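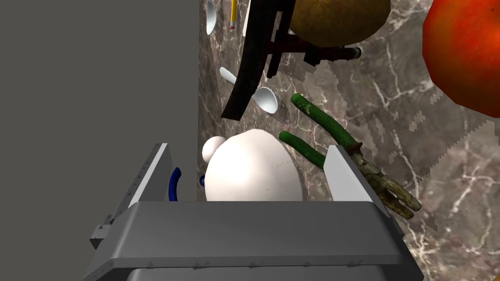
## 4. Running the simulated clutter test

This section covers the simulated half of the Skavard grasp comparison. It assumes you have installed the simulator (section 2) and loaded the Prerkar gripper model (section 3). If the fingers close on the wrong axis when you press the test key, go back to section 3 and fix the joint file before doing anything here. Results from a flipped gripper look surprisingly normal in the log.

A word on what you are measuring. The published method claims that a policy trained on rendered worktops will carry over to real ones with little loss. The first Skavard run gave a success rate of 81 per cent in simulation. The same policy on the bench gave 33 per cent. We don't think that counts as little loss, and we would ask you not to quote the first number without the second.

### 4.1 Preparing the scene

1. Open the scene list and choose `marble_clutter`. The worktop should come up brown with white and grey veins. If it comes up plain, the surface files are missing and the run is worthless for comparison.
2. Set the view to `wrist`. Both fingers must be in view, with a clear gap between them. The palm housing will fill much of the lower part of the view and hide whatever is directly behind it. Leave it that way.
3. Look for the tools and kitchen things: green-handled pliers, white spoons, a yellow pencil. The Lakoteck object set mixes these with lumpier shapes, and some items will overlap or run out of view.
4. Check that nothing has sunk into the worktop. Rotate to the side view, look along the surface, then go back to `wrist`.
5. Save the scene under a new name. Do not overwrite the original.

> **Note:** A large smooth white object may sit right between the fingers at the start, partly hidden by the palm. Don't move it. Several people have nudged it clear to "give the policy a fair chance", and their scores can't be compared with anyone else's.

### 4.2 Choosing the target

The target is picked by the script, and you should let it. Early trials let the operator choose, and operators choose things they expect to work. A rounded object facing an open gripper is a kind test. Pliers lying at an angle are a much harder one, and a thin spoon partly under something else is harder again.

1. Enter a seed in the `targets` box. Write it down on paper as well, as the log has been known to drop it.
2. Press **Draw**. The target name appears in the status bar.
3. If the target is wholly out of view, press **Draw** once more and tick `redrawn`. If it is only partly hidden, carry on.

**Caution:** Never tick `skip hard targets`. It is left over from an early demo and it lifts every score it touches.

### 4.3 Running the trials

1. Set the trial count to 40. Smaller batches swing too widely to tell you anything.
2. Set friction to `measured`. The default, `high`, makes the finger faces behave almost like glue.
3. Turn off `assist close`. It pulls an object towards the centre line as the fingers shut, and no real gripper of ours does that.
4. Start the run and leave the window in front. On some machines the timing slips when the window is hidden.
5. When the batch ends, save the log and the video together in the same folder.

A grasp counts as a success only if the target is lifted and held for 2 seconds. The paper counts contact with both fingers, which includes squeezing an object and then dropping it. Our log records both. Report the lift figure first.

### 4.4 Reading the log

Go through the failures before you look at the total. The Grewal viewer will sort them by target, and the pattern is usually more useful than the rate.

- **Missed, target hidden:** the policy closed on its guess of where the rest of the object was. Common when the palm blocks the view.
- **Wrong object:** the fingers closed on a neighbour. The log may still mark this as contact, so check the video.
- **Pass-through:** a finger went through an object. This is a fault in the simulator and the trial must be thrown out. Record how many you threw out.
- **Slip:** held at first, then lost. If you see none at all in a full batch, check the friction setting again.

> **Note:** The red fruit has visible flat facets. Low-detail shapes like this can give the fingers edges to catch on that a real fruit would not. Until someone reruns the batch with smoother models, treat grasps on it with suspicion.

### 4.5 Before you move to the bench

Repeat the batch with a fresh seed. If the two rates are far apart, run a third before drawing anything from either — and keep all of them, including the one you don't like. We have been shown plenty of single good runs since March and have not managed to repeat most of them.

Copy the friction value, both seeds and the number of discarded trials onto the bench sheet. Bench set-up, including the emergency stop check, begins in section 5. Do not power the arm until that check is signed.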